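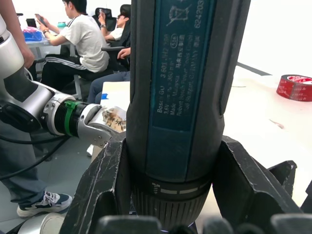
Small Tools Added to the Mumavham Lending Collection

The Mumavham Members' Association is pleased to inform members that the lending collection of hand and light power tools has been extended. The collection now holds 174 items, and the new entries may be borrowed from the front counter during normal opening hours. Reservations are made in the usual way, through the Zodix booking page or in person.

Among the additions is the Bosch GO, a 3.6 V cordless screwdriver. The rating text on the label panel gives a speed of 360 min-1, a modest figure when set beside that of a drill. Members are asked to bear this in mind when choosing a tool. The screwdriver is offered for light assembly work such as cabinet hinges, flat-pack shelving, switch plates and battery covers. It is not to be used for boring holes, for masonry, or for driving long screws into hardwood without a pilot hole. The counter will gladly suggest something heavier from the collection for work of that kind.

Diarmuid Dolan, who oversees the collection, has asked that the following points be observed by all borrowers.

The black collar above the nose carries a row of light marks. Please read the instruction sheet supplied in the case before changing the setting, and begin low when working with small screws or soft material. Most of the stripped screw heads reported to the counter last year were the result of too much force applied too early. 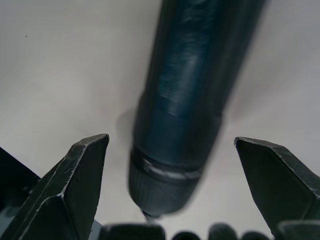

Page last changed: 29/01/2020

Bits are issued separately in a numbered pouch and must be returned in the same pouch. A bit should be pushed fully home before use, and should match the screw head closely enough that it does not rock. Worn bits are to be handed in at the counter and will be replaced without charge. Please do not return them to the pouch.

The tool should be wiped with a dry cloth before it is brought back. Solvents and household sprays are not to be used on the rubberized sides or on the printed panel. The panel bears the model number and the maker's address in Stuttgart, and it must remain legible — staff refer to it when ordering parts. Members will also note the crossed-out bin symbol near the top of the panel. No cordless tool belonging to the Association may be placed in household or workshop trash, whatever its condition. Faulty items should be returned to the counter with a short note of the fault.

The loan period for small power tools is five days, with one renewal permitted if no other member has made a reservation. Chargers are lent with the tool and are recorded on the same slip.

Wumpini Fiadzo will lead two introductory sessions on screws, bits and light assembly in the Aidoo Room. Places are limited and may be booked at the counter. Participants will put together a small wall shelf from a kit provided by Laltano, and may take the finished shelf home. The next full review of the lending collection will take place in July. Written suggestions for further additions may be left at the counter until then.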